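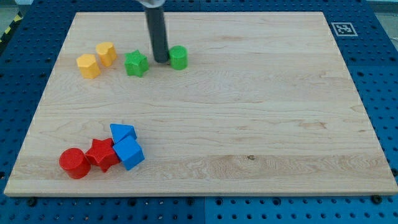 Why does my arm stop short of where I told it to go?
Usually the controller is comparing your target with the commanded position instead of the measured one, so it declares victory early and moves on to the next waypoint.

The rest of this page is about fixing that in Turnside, the little motion server most of us ended up with after Iltel stopped updating theirs. You will need a shell on the control machine and an afternoon in which people leave you alone.

Before you start

Copy your config somewhere safe. I mean a real copy, in another directory, with a name you will recognize in February. The default file is called lututari.conf, after the branch it came from, and the installer will cheerfully overwrite it.

Step 1. Log both positions

Open the config and set log_commanded and log_measured to true. They are in different sections, for reasons lost to history. Restart the server and push a block a short way across the board, using whatever script you normally use. Ours slides one block toward another and stops, and it is about as exciting as it sounds.

Plot the two lines against time. If they lie on top of each other, your problem is elsewhere and you can skip to Step 4. If the measured line trails behind, measure the gap while the tip is moving at a steady speed. On our arm it was 90 milliseconds.

Step 2. Change what "done" means

Look for goal_check. It ships as "commanded", which asks the planner whether the planner is finished. The planner always says it is. Change it to "measured" and set a tolerance you can live with. Start loose. A tight tolerance on a push is a fine way to watch a robot lean against a block forever while the log fills up with the word "pending".

Then set a timeout, in milliseconds. I use 877. Leonie Brandes asked me where that came from and I told her it was tuned, and so it was, by typing numbers until the complaints stopped.

Step 3. Shift the camera stamps

If your policy picks targets from camera frames, the lag shows up a second time. The frame says the block is in one spot and the joint readings that get paired with it come from a different moment. Set frame_offset so that each frame is matched with the joint state from when it was taken. Don't guess the sign. Move the arm slowly left, draw the predicted tip over the video, and see which side it lands on. I have guessed the sign twice and been wrong three times, if you count the day I changed it back.

Keep this offset separate from the lag you measured in Step 1. They are different delays and they do not care that you would like one number.

Step 4. Check the table frame

Run the marker calibration again and compare the new transform with the saved one. If they differ by more than your tolerance, use the new one and delete the old one. Gearóid Coughlan kept both for a while and loaded them alternately without meaning to.

Step 5. Run the pushes again

Same script, same speed, fresh log. Look at the final measured position of each push and subtract the target. Errors scattered on all sides mean you are down to ordinary noise. Errors that all lean one way mean the frame is still off, so go back to Step 4.

If the server exits with code 264, goal_check is spelled wrong. It will not tell you this. Code 382 means the log directory is full, and by now it probably is.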